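Preparing a Family Activity Table for a Waiting Area
Kinyua Community Services, Facilities Guidance
Last reviewed 17/01/2023

Sites that receive families are asked to provide one supervised table where young children may play during appointments. The steps below apply to all Kinyua offices, including the Damell and Ollell branches.

Step 1. Choose the location
Place the table within sight of the reception desk and away from the entrance. Leave at least 30 inches of clear floor on every side. Do not set it beneath a wall-mounted screen or next to a radiator.

Step 2. Check the furniture
Inspect the legs, edges and fasteners. Tighten any loose parts and remove the table from use if the surface is cracked. Record the inspection on Form 16, which is kept with the site safety binder.

Step 3. Cover the surface
Use a wipeable mat that reaches the table edges without hanging over them. Patterned mats are permitted. Mats with detachable pieces are not.

Step 4. Select the items
Put out a small selection and keep the remainder in the supply closet. Items must suit children aged 3 and over, and the age label should remain on the box. Soft toys must be machine washable. Donated items are to be approved by the site manager before use.

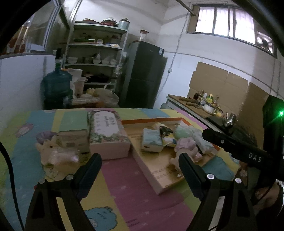 Boxes and a small plush toy on a pastel striped mat.

Step 5. Set the cleaning schedule
Wipe the mat and all hard items at midday and at closing. Wash soft toys every Friday. Any item that has been in a child's mouth should be taken off the table immediately and placed in the bin marked "To Clean."

Step 6. Post the notice
Display the supervision notice at adult eye level. It states that parents and guardians remain responsible for their children at all times. Replacement copies may be ordered under stock number 77.

Changing the selection
Rotate the items each month. A full inventory is carried out in July, when worn or incomplete sets are discarded.

Questions about this guidance should be directed to Ilango Rodrigues, Facilities Office.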